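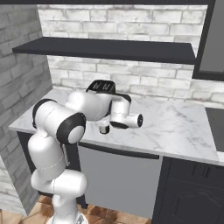

I grew up in a house where every flat surface had a job, and the job was holding mail. So when I finally got a kitchen of my own I went a little nuts over countertops. I read about them at lunch. I dreamed about them! And the one I kept coming back to was white marble with soft gray veining, the kind that makes a bag of onions look expensive. My sister-in-law said I'd regret it by September. She was off by a month (it was October, and it was beet juice).

The guy at the stone yard in Skedbridge tried to talk me down. He had a slab of gray granite for $371 that he swore would outlive me, and he kept patting it like a horse. I nodded, I patted it too, and then I walked right back over to the marble and spent a lot more than that.

Three years in, I've got rings from lemon halves, a dull patch by the stove, and one long pale scratch I blame on a cast iron pan. I used to chase every mark with baking soda paste and 400 grit paper. Now I wipe it down with dish soap and warm water, dry it with an old T-shirt, and reseal it when I remember to.

My neighbor has a bakery table that's been in her family for 34 years, all stains and dips, and I'd trade for it tomorrow. She rolls out dough on it every morning, straight on the stone, no mat. I've started doing the same with pie crust, and the cold really does help with the butter.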